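Learning to like the quiet house

2025-08-30

I've been meaning to write about the move for weeks, and every time I sit down the kettle goes or the phone rings and then it's suppertime. So here I am at last, with my feet up.

We left Werstead in February, after 19 years on the same street, and I thought I'd miss the garden most. I don't, much! What I miss is the noise. The old house had a bus stop outside it, and I could tell you the time by who was complaining about the bus. Kerow has no buses on our side of the river, only wood pigeons, and for the first month I slept terribly and left the radio on in the kitchen for company.

Wanda told me to give it until summer – she moved out here ahead of us and cried into her soup for most of a winter, she says. She was right, as usual. Somewhere in June I noticed I'd stopped turning the radio on. I've started hearing the house instead: the pipes, the third stair, Henryk humming in the bath when he thinks the door is shut.

I've also become a person who walks before breakfast, which would astonish my mother. It's 11 minutes to the bakery if I don't stop to talk, and I always stop to talk.

Gray stone patterns, dark and pale, with white veins:
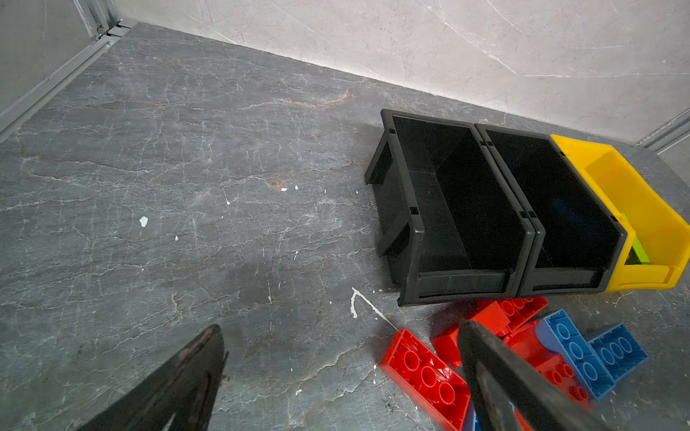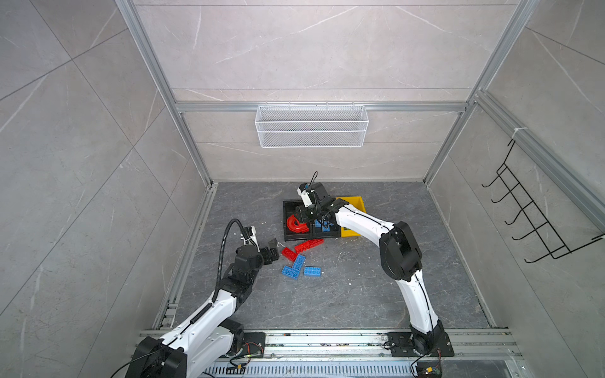
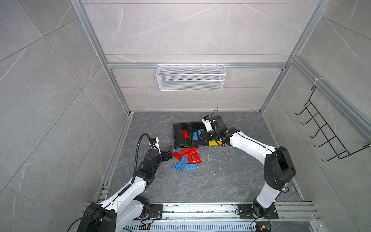
Gisela Rivadeneira wrote back to my last letter to say that it took her two full years to sleep through in the country, and that she still keeps a loud clock by the bed and isn't a bit ashamed of it.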